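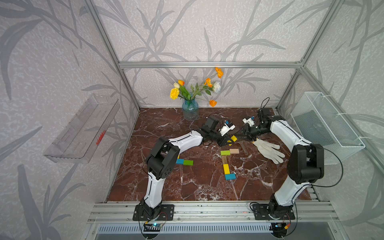
Chapter 8
When Two Arms Want the Same Spot

I still remember the noise. It wasn't a crash, more of a crunch, like somebody stepping on a plastic cup, and then both arms just stood there humming at each other. I was new at Dronach, it was November, and I'd been left alone with a two-arm cell for the first time. Great start!

The job was simple on paper. The left arm picked up a part, the right arm took it away, and they did that 3,000 times without a scratch. Then the left arm got a new gripper that stuck out 11 millimeters farther than the old one. We changed the hardware and forgot to change the number in the software. The controller still believed in the old gripper, so when it checked for a collision, it found plenty of room (there wasn't any).

My boss back then was Katsuhiko Sugiyama, and he didn't yell, which made it worse. He handed me a ruler and told me to measure everything past the wrist - fingers, camera, bracket, even the cable. I'd never thought of a cable as part of a robot's shape. It is, and a loop of it can snag on the other arm long before any metal touches.

In this chapter we'll go through that crash step by step, using the log I saved. You'll see how a shared workspace gets split into zones, what happens when one arm is 500 milliseconds behind the other, and why our emergency stop worked fine and still came too late to save the gripper. Keep your notes on tool offsets from the last chapter handy, you'll want them.

8.1 What the Controller Thinks Is There

Let's begin with the model of the arm.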